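Zosora Tamarind and Date Paste, Mild

Zosora is a cooked paste of tamarind, dates and jaggery, seasoned with cumin, black salt and a little dried ginger. It is thick enough to spread and has no chili in it. Lorkero makes it in one size, a jar of 958 grams, with a screw lid.

Stir 2 tablespoons into half a cup of warm water to make a pouring sauce for chaat, yogurt or boiled potatoes. Used straight from the jar it works as a glaze for roasted carrots or chicken thighs. Brush it on for the last few minutes of cooking, as the sugar burns easily.
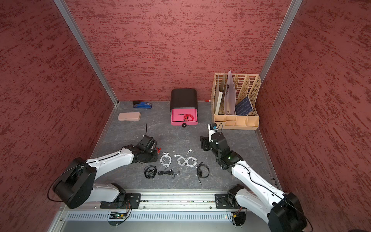
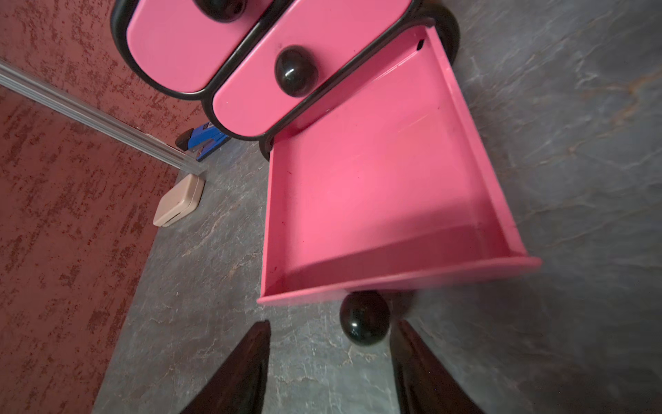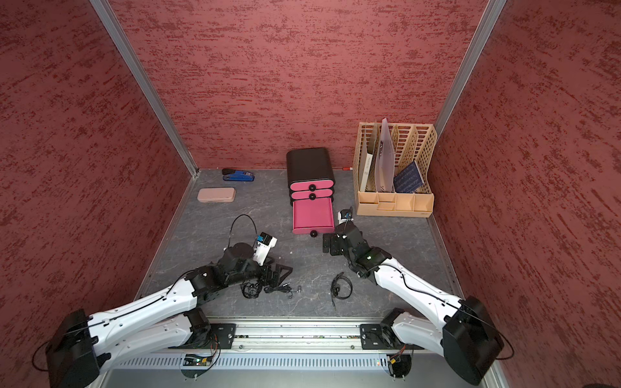
Store unopened jars in a cupboard. After opening, keep the jar in the refrigerator and finish it within 2 months. Use a dry spoon. The paste gets stiffer when cold, so take out what you need and let it stand for a while before mixing.

Ingredients: tamarind pulp, dates, jaggery, water, cumin, black salt, dried ginger.

The recipe changed in March. It now has more dates and less jaggery, and the color is a bit darker than before. For a hotter paste, see Qaisi, which has the same base with red chili added. Both are sold singly or in cases from our distributor, Fakton.

© 2025 Lorkero | Contact us | Back to top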